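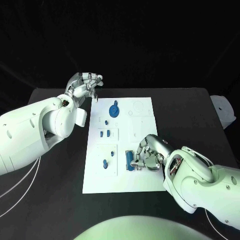 Renholm publishes hand comparison and advises buyers to wait

October 28, 2024

Renholm, the independent test workshop, has today published the results of its comparison of two jointed robot hands, one from Bronutus and one from Dönmez. Neither is recommended for general assembly work at its present price.

The trial began in January, after several small manufacturers asked whether hands with fingers were ready to replace the plain two-jaw grippers they already own. Renholm's answer is that for most of them they are not.

Each hand was put through 2,000 attempts at the same task: pick up a small blue part from a printed sheet and set it down in a marked place. The parts include short pegs, a cylinder and a disc with a knob on it. A two-jaw gripper costing a fraction of the price was given the same work for comparison, and dropped fewer parts than either hand.

"We were told these hands would cope with anything a person can pick up," said Geetha Kurup, head of testing at Renholm. "They cope with a cylinder lying on its side quite well. Ask for a short peg standing next to another short peg and the story changes. I would want to see a good deal more before I signed an order."

The Bronutus hand was the steadier of the two on larger parts but needed resetting 145 times over the trial. The Dönmez hand was quicker and needed less attention, though its grip on the smallest pegs was poor from the first day to the last. Renholm was unable to repeat the success rates given in either maker's sales material.

Gerrit Leemans, who ran the bench work, said the controllers caused as much trouble as the fingers. "Two arms working over one table sounds simple. We lost whole mornings to one arm waiting for the other, and a faster hand won't cure that."

Both makers were shown the findings before publication. Dönmez has said a software update is on its way. Renholm has not tested it and makes no claim for it.

A second round, using camera guidance supplied by Drollow, is planned. Renholm has accepted no payment from any of the three firms.

The full report, including the log of every failed grasp, is free on request from Anoma Akanda at the Renholm press office.

ENDS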